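New pillowcases, finally!

2nd May

So I did it. After putting it off since December I have replaced every single pillowcase in the house, and I am so much happier about it than a grown adult should be!

A bit of background for anyone new. Our old ones were the set we got when we moved in, and they had gone that sad dishwater color that no amount of soaking fixes. (I tried. I tried the baking soda, I tried the vinegar, I tried leaving them out on the line for a whole weekend.) They were also pilling right where your cheek goes. Yuck.

I went back and forth for ages between the Filus percale and the Boruver sateen. The Filus is 200 thread count and the Boruver is 400, and I was all set to go for the bigger number until my sister let me sleep on her percale ones for a night. Crisp! Cool! Like a hotel! I ordered the next morning. There's a 1,000 thread count version of the sateen too, if you have that kind of money. I don't, and I think I'd slide off it.

They came in plain bright white, and oh my goodness, next to my sheets you can really see the difference. I thought my sheets were white. They are not. They're white the way old paperbacks are white.
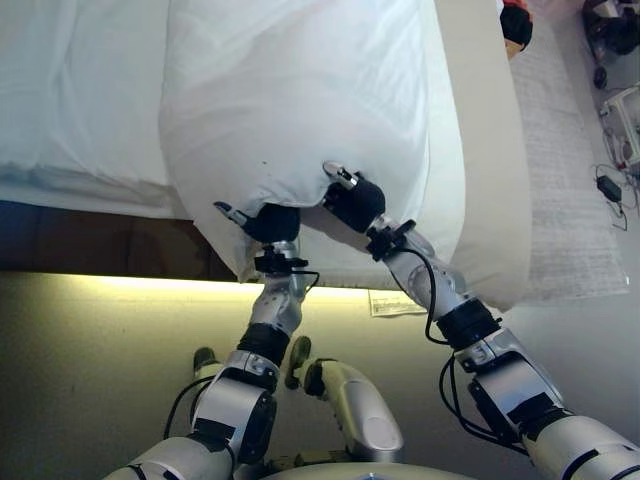 Anyway, I washed the cases twice before using them, warm, no fabric softener, and then pulled them out of the dryer while they were still a tiny bit damp. If you do nothing else, do that part. I smoothed them flat with my hands on the bed and they hardly needed the iron. The first wash did leave some lint behind, so clean out your filter between loads.

Getting the pillow in is where I used to lose my temper. What works for me now is turning the case inside out, putting my hands in all the way to the far corners, grabbing the pillow through the fabric and then flipping the whole thing down over it like a sock. Then a good shake from the open end and the corners fill out beautifully. My pillows are the squashy Mavromatis ones and they go in like a dream this way.

I've been sleeping on mine for a week and I love them. Still crisp, still cool on the second side when you flip it over at 3 a.m. (best feeling in the world, don't argue). They do wrinkle more than the old ones, so if that bothers you, the sateen may be more your thing.

Next up is obviously the sheets, now that I can't unsee the color. I have my eye on the matching Filus flat and fitted, but they were out of stock in our size when I looked last night. If you've tried them, please tell me how deep the pockets are! Our mattress is a thick one and I'm tired of corners popping off.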